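Second week with the two hand-held grippers. Chiyo has the smooth pads, I have the ribbed ones. We each logged 165 grasps on the same objects, mostly mugs and bottles. The ribbed pads slipped less on handles – the smooth ones let go of paper more cleanly. Battery life was the same on both. Nerea wants to try a softer spring in August, and I'd like a shorter trigger pull.
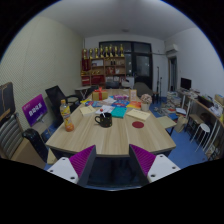 Ribbed pads, with the mug and the orange drink ahead.

3 comments · 27 shares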